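4.2 Who keeps the freebie?

I went into this part sure that pens would win. They didn't! Of the 157 people who got a Skumley gift pack in July, most still had the printed paper cups (in a drawer, usually) when I called back.

Figure 3. Paper cups on a table, one with small dark lettering. 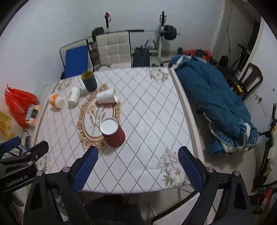
4.3 Does a name help?

Tiina Kettunen and I then mailed 500 notepads, half with the person's name on the front.

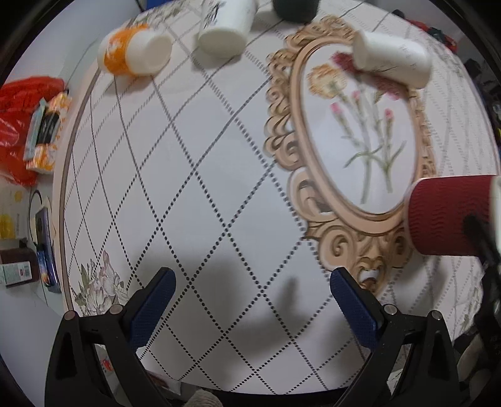
The named ones got used up faster, and I'd love to know if that holds for pricier gifts like the Lallura desk clocks.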